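Still life evenings at Katiyar: people wanted to draw with us

We are looking for a handful of friendly people to join our drawing evenings at the Katiyar rooms this autumn, and you really needn't have picked up a pencil since school. Eilidh Cairns leads the sessions and is endlessly patient with wobbly ellipses.

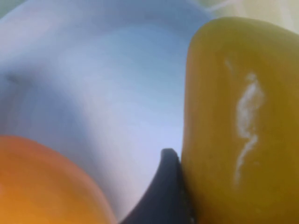

Each course runs for two hours an evening, paper and charcoal included, and there's always tea afterwards – do stay for it if you can, as half the learning happens over the biscuits.
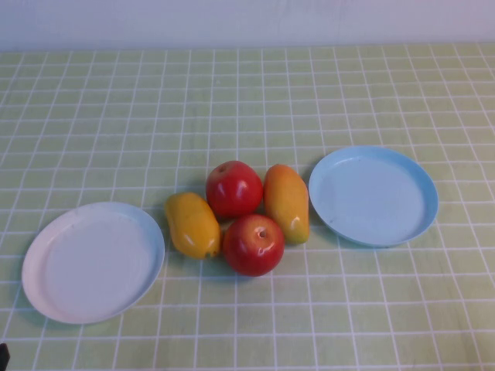
Apples and mangoes on the green table

To put your name down, please write to Miyuki Ishida at Katiyar by 15/10/2026, telling her a little about yourself.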